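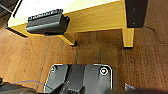 Istar Furniture Notes: README

February 8, 2024
Posted by the keeper of the Istar notes

Hi, and welcome to the folder. It holds my written notes on the tables, benches and shelves at Nistside, with most of the attention going to the bits that aren't wood: plates, caps, brackets, screws, feet, and whatever else is fastened on. I started it in May as one long text file. The file got out of hand, so now it's a proper little collection with columns and a change log and everything.

If you fix furniture, draw furniture, or just like knowing how a table is put together, you're my kind of reader. Please poke around and tell me what I got wrong!

What's in the folder

pieces.csv lists every piece of furniture I've written up so far, 36 of them, one row each.
fittings.csv is the big one, 121 rows, one per fitting. Two identical corner caps on the same table get two rows. I went back and forth on that for ages and I'm sticking with it.
notes/ has the longer write-ups in plain text. Some are a page. A few are a single grumpy sentence.
changes.txt is the log of what I edited and when I changed my mind.

Everything opens in a spreadsheet or a plain text editor. Accented characters should be fine, and I've kept commas out of the CSV cells because they bit me once already.

The columns

piece_id is a short code for the piece, like NS-table or KM-bench. NS means it's at Nistside. KM means it came over from the Kamolrat workshop.
part is my everyday name for the fitting. I use plate, cap, bracket, foot, strip, block and screw, and I try hard not to invent new ones.
looks_like is the material as far as I can tell by eye. "Metal" and "plastic" are both guesses until I've had the thing in my hand, and the checked column tells you whether that has happened.
color is a plain word or two. Dark gray and black are kept apart, which matters more than you'd think in a collection where nearly everything is one or the other.
corners says round, square or cut. Cut means the corner is sliced off at an angle.
fasteners is what kind of screw or hole is there, and if it's sunk into the surface.
comment is where I ramble.

Plates

Plates are my favorite section and take up far too many rows. The first thing I look for is where the leaves meet, and then how the screws are seated, and then the corners. A rounded corner at one end and a cut one at the other can be a big help later if you're trying to match a replacement, so please fill in corners even when it feels fussy.

Write down the finish too. Brushed gray and plain charcoal look the same in a dim room and nothing alike once the light comes in low from one side. 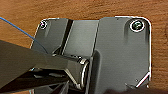
Dark gray hinge plate on brown wood, with a seam between the leaves and screws set near the upper corners.

I put a seam between two leaves down as "seam" and a long narrow slot as "groove." People mix those up (I did, for the first 90 rows, and fixing them took an entire evening and a lot of toast). If you can't tell which you've got, write "line" and I'll have a look at it.

Corner caps and end blocks

The yellow wood and black fittings combination shows up a lot at Nistside. I like it! The pine has that warm, slightly orange look, and against a reddish-brown floor the whole table seems brighter than it has any right to be. The black parts do get lost in shadow, though, especially low down at the feet, so bring a flashlight if you're adding rows.

For caps, I want to know which faces they wrap and where they sit on the wood. A cap on the end of a rail is "end cap" in the comment. A cap that folds around a corner is "corner cap," even if it also happens to be at the end. I know. It made sense when I wrote it.
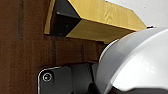 Yellow wood with a black corner cap, grain and knot-like marks showing along the top face.

Knots and grain go in the notes, not in fittings.csv. I have a soft spot for grain and could happily write about it all day — there's a whole file in notes/ called wavy.txt that is nothing else. Don't feel you have to match that.

Ridges, slots and teeth

This group used to be called "misc" and it was a mess. Now anything with a comb-like edge or a row of little ribs goes under ridged, and the comment says where the row is: along the top, inside a slot, at the lower end of a channel. I don't try to say what a ridged part is for unless I know. Ditemeck, the parts shop I buy most of my screws from, couldn't help with several of them either, and they were very nice about it.

A channel is raised. A groove is sunken. A recess is sunken too, but short and rounded at the ends. Those 3 words cover almost everything I've met so far.
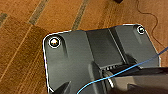

Dark gray part with a raised channel down the middle and comb-like teeth in the slot. I'd call this looks_like: plastic, corners: round at the upper left.

Cables don't get a row. If one crosses a fitting, mention it in the comment with its color and move on, please. I once spent a morning describing a cord in loving detail and had to delete it all.

Known problems

Sizes are missing. I measured some pieces in inches and some in centimeters, didn't write down which, and pulled the column before it could embarrass me further. It'll come back when I've redone it with one tape.

The KM rows are thinner than the NS rows. I only get over to Kamolrat now and then, and the light there is awful after lunch.

Color is my eye and nothing fancier. Yellow in one row may be golden in another. I've tried to use "yellow" for pine throughout, but a few goldens slipped past me.

Some parts are seen from one side only. Those have "one side" in the comment, and you shouldn't assume the back matches the front.

Using it and adding to it

Use the notes for whatever you like. If you print or post a big chunk, say it came from the Istar notes and keep the change log with it. To add a row, copy the last one, edit it, and put a line in changes.txt saying what you did. New part names need a quick message first — I'm friendly about it, I just don't want 40 words for bracket.

Next up is the bench by the Nistside back door, which has a squeak I can't place and a foot that doesn't match the others.

Contact: use the message form on the Istar notes page | Copyright Istar Furniture Notes | Back to top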